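The Lid That Wasn't Set Down

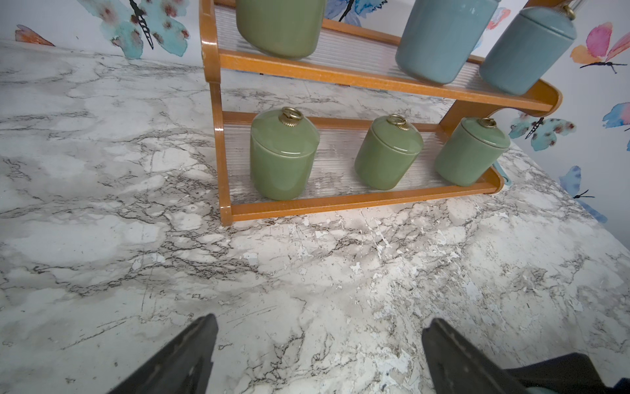 The gripper at the canister rack in our practice kitchen at Statov, green canisters on the lower shelf.

I have been putting off writing this, partly because the failure was small and partly because I have come to think it deserves more attention than some of the big ones. One Tuesday in August, in the middle of a perfectly ordinary morning, our arm lifted the lid off a ceramic canister by its ring handle, carried it a little way out over the counter, and let go. The lid broke. The software recorded a completed placement and asked for the next job.

Now, anybody who has spent time in a kitchen has dropped a lid, and I am no exception (my mother's butter dish comes to mind, and I still feel bad about it). When I drop something, though, I stop. I say a word I shouldn't, I look at the floor, I go and find the broom. The arm reached straight back toward the shelf for another one, over the pieces, and it would have kept going if a colleague hadn't leaned across and pressed the stop button.

We spent the rest of that week reading the logs. The controller, which we call Drurklow after a street one of us used to live on, decides that an object has been set down when the fingers open and the load at the wrist goes away. Both of those things were true. A ring handle is a loose, swinging sort of thing to hold, and the fingers had closed on one side of it only. The ring slipped, the load vanished, the fingers opened on schedule a moment later, and as far as Drurklow could tell it had done a lovely job.

What bothers me is that we had run 284 lid trials before that one and were proud of the numbers. I went back through the recordings with a cup of tea, expecting to be reassured, and found 12 where the lid had landed harder than it should have and simply survived. We had counted every one of them as a success. The machine told us it was a success, and we wrote that down, and I include myself in that "we" because my initials are on the sheet.

I think this is a habit in our whole line of work, and a worrying one. We ask the robot whether it did the job, using the same senses it used to do the job, and then we publish the answer. A person carrying a tray knows from the sound alone that something has gone wrong. Our arm has no idea what a crash means — nobody had thought to give it one thing to listen for.

So we have made some changes, none of them glamorous. The arm now looks at the counter after every placement and has to find the lid where it believes the lid to be. If it can't, it stops and waits for a human being. It is slower, and there has been grumbling about that, some of it mine. I would still ask other groups to do the same before they put an arm in a home with somebody's grandmother and somebody's good china.

We bought a replacement canister, and the old trials are being scored again by hand.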